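Packing a kitchen for storage

Start with the things you use least. Wrap glasses one by one and fill the gaps in the box with tea towels — they must travel anyway.

Small items

Keep chopsticks and long spoons together with a rubber band, and pack their holder separately.

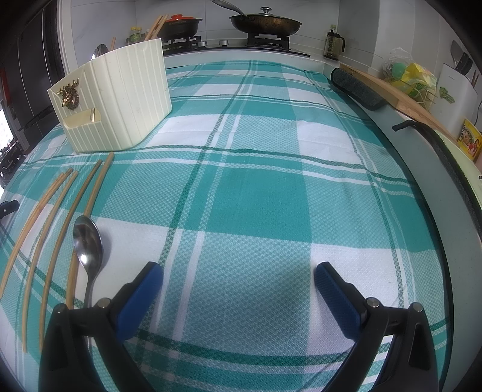
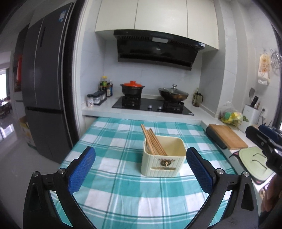
Labels

Write the room on 2 sides of every box, not on the lid. Leave the fridge door a little open in the unit, so it does not smell later.

Kulap Rattanakul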